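Perkano · Thread von Elin Bellis
16. Februar 2025

1/ Sonntag ist Küchentag. Ich wohne seit November hier und habe immer noch keine feste Routine für den Müll. Heute also ein neuer Versuch.

2/ Reihenfolge diesmal: erst Restmüll, dann Spüle, dann Arbeitsplatte. Den Boden macht Cledwyn, wenn er vom Laufen zurück ist.

3/ Die schwarzen Beutel drehe ich oben zusammen und mache einen Knoten. Zubinden mit Band hält bei mir nie.

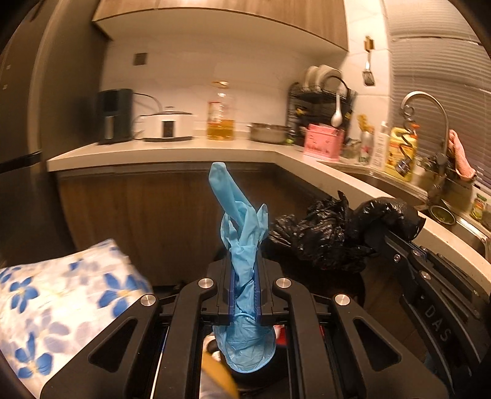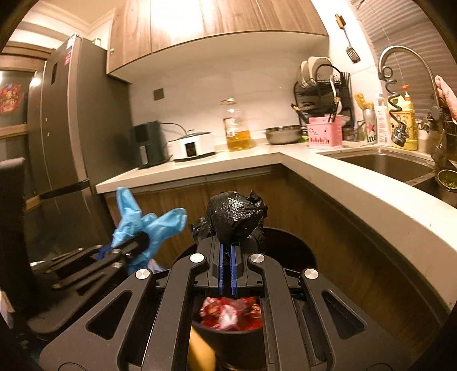
Küche, Müllrunde. Hellblauer Einmalhandschuh und schwarzer Beutel sind auf beiden Bildern.

4/ Plastikverpackungen kommen bei uns in die Gelbe Tonne. Die wird nur alle 21 Tage geleert, im Sommer ist das zu selten.

5/ Gemüsereste sammle ich im Sieb in der Spüle und bringe sie abends auf den Kompost.

6/ Einmalhandschuhe nehme ich nur für den Müll, zum Spülen die dicken aus Gummi. Die Packung mit 300 Stück reicht noch eine Weile.

7/ Frage an die Runde: Wie oft wascht ihr den Eimer selbst aus? Mi-kyung sagt jede Woche, ich schaffe es alle zwei Monate.

Kategorie: Haushalt & Ordnung
Kontakt · © Perkano · Nach oben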